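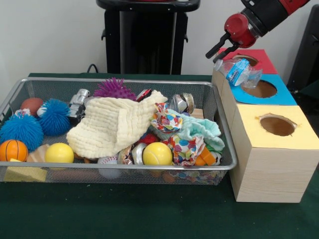 Hondo Rank Tracker: review after one quarter

October 1, 2025

Hondo is a hosted rank tracker for small sites. It checks keyword positions once a day, stores the history and sends a weekly report by email. I ran it from June on two sites: a parts shop in Trumside and the Gradby blog, which has 1244 indexed pages.

Set-up is simple. Keywords go in by hand or as a CSV file, up to 1000 per account. The import rejects duplicates without saying which rows it dropped, so keep your own copy of the list. Location can be set by town on desktop, but only by country on mobile.

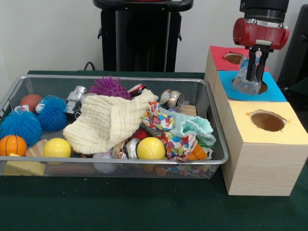

Wire-mesh basket of toys and household items on a green tabletop.

Positions agreed with my manual checks on almost all terms. The exceptions were searches where a map block sits above the normal results. Hondo counts the block as one position, whereas Cartwright, the tool I used before, ignores it. Neither method is wrong, but the figures cannot be compared directly after a switch.

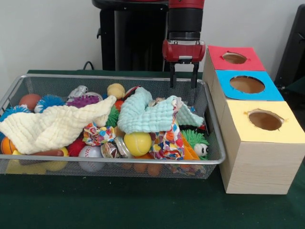

Tagging is the weakest part. Each keyword takes one tag only, and tags cannot be nested. On the shop account everything without a clear category went under "misc", and that group soon resembled the mesh basket above, with soft toys, balls and fabric crammed in together. Filtering by landing page gets round this to a degree, but the filter resets each time the page is reloaded.

Exports are clean, with dates in a sensible format. There is no API on the basic plan.

Score: 3 out of 5. Suitable for one site with a short keyword list.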